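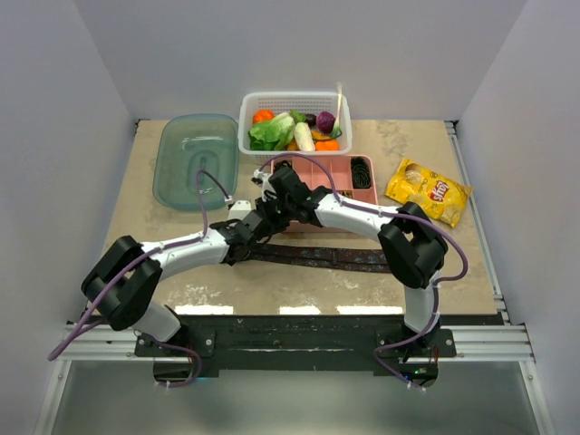

New episode is up. We spent 40 minutes on one question: did the captain in Drovport know the station was empty before she docked? I say yes. My co-host says no and got pretty loud about it.

Short version of the yes case. In chapter 7 she orders the crew to skip the hail. She never skips the hail. Every other docking in the book has one, even the one where they're being shot at.

Short version of the no case. The radio was damaged in chapter 6-ish and the author forgot to bring it up again. I don't buy it. The radio works fine in chapter 8 when they call Bormont for fuel.

A few people asked which edition we use. It's the paperback with the green spine. The older one has a different chapter break after the Clestex trial, so your numbers will be off by one.

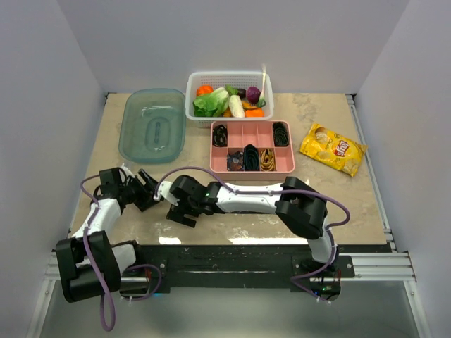
Basket of produce, teal container to the left of it.

Back to the book. The Konstantinidis letters are the part I'd reread if you only have an evening. The second letter mentions "the quiet dock" and it's dated before the ship leaves Bormont. That's the best evidence either side has.

Someone replied that the quiet dock could be the one on Clestex. Fair. But the trial chapter describes that dock as packed day and night, so I'd need more than a maybe.

We got one thing wrong in the episode. I said the first mate reads the letters out loud. He doesn't, he only finds them. The reading is in the audio drama. Sorry about that, it's fixed in the show notes.

Next time we're doing chapter 9 and the theory that the narrator is the ship's computer. I went in thinking it was silly. I've moved to undecided. There's a line about "counting them in their sleep" that I can't explain any other way.

If you have a theory about the narrator, reply here or send it to the show inbox before we record in November. Page numbers help a lot. Spoilers for the sequel go in the other thread, please.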